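October 17, 2022

Teleop until after four, then cleanup of the logs. Kept 40 demonstrations, threw out 13. That is a worse ratio than last week and most of the loss came in the first hour, before I had the leader arms set the way I like them.

The fault was mine. I recalibrated the left leader with the elbow a little short of its stop, so every pose on the follower came out with the elbow low. It is easy to miss in free air. It shows up when the jaws get near the floor and close a finger's width under where the hand expects them. I corrected by eye for several takes before I understood that I was correcting. Those takes are useless for training, as the hand motion and the recorded joint targets disagree in a way the policy would learn faithfully. All deleted. Recalibrated with the elbow hard against the stop, checked with the jaws touching tip to tip, and went on.

Ha-neul Kong came by at lunch and drove for a while. She is faster than I am and much smoother on the approach, but she pauses before closing. I timed one pause by the log and it was longer than the grasp. We disagreed about whether to keep such takes. Her view is that the pause is where the person looks, and looking is part of the work. Mine is that the policy has no notion of why the arm stopped and will simply learn to stop. At Flerkdale they trimmed idle stretches automatically and I never saw harm come of it. We settled on keeping hers untrimmed under a separate tag and comparing later. I do not expect to enjoy the comparison if she is right.

Read through the Duman notes again over coffee. They reset the blocks to fixed marks before each take. I tried that in May and got a policy that was excellent at the marks. Now I scatter by hand and write nothing down about where they land. Slower to get going, but the losses flatten out at a more believable place.

Wutano build is still dropping frames when both arms move quickly. The joint stream is fine, the camera stream lags and catches up in a burst. Total frames lost over the session: 2,022. Most of them fall between takes, where they do no damage. I wrote a short script that rejects any take with a gap inside the grasp window and it caught two that I had marked as good. Should have written it a month ago. Kenna Crichton wants the same check on the Pernon station, so I sent it over with a note that the threshold is a guess.

Other small things. The foot pedal sticks on release. If I lift slowly it does not register, and the take runs on while I sit back and flex my hands. Cleaned the contact, some improvement. Wrist sore by three o'clock, the right one, from holding the trigger half closed. I want a lighter spring there. Tried a rubber band across the leader handle and it was worse.

Also wrote out the rules for a good take, so that Ha-neul and I at least fail in the same manner. Start from the rest pose. One arm commits to a block and the other keeps clear. No second grab on the same block; if the first slips, end the take and mark it. Release before lifting away, with a visible gap between the jaws and the block. Return to rest. She crossed out "visible" and wrote "at least a jaw's width," and I left it.

Tomorrow, handovers. I have been putting them off. With one operator on both leaders, my left hand copies my right whenever I concentrate, and the two grippers drift toward each other at the same height when one ought to be giving and the other waiting. The approach matters most. With the grippers facing each other across a short gap and the blocks right there between and behind them, a small error in either wrist knocks the target before anything has closed on it. The two tan blocks are the awkward pair, one propped on the other under the bend of the right arm, so I will take the pink one first, as it lies flat at the left and leaves the left arm a plain reach. Then the yellow, on its slant, if my wrist holds up. 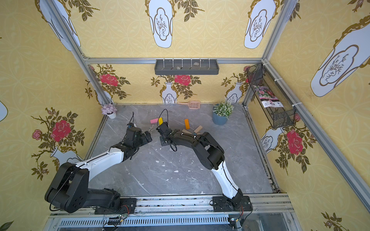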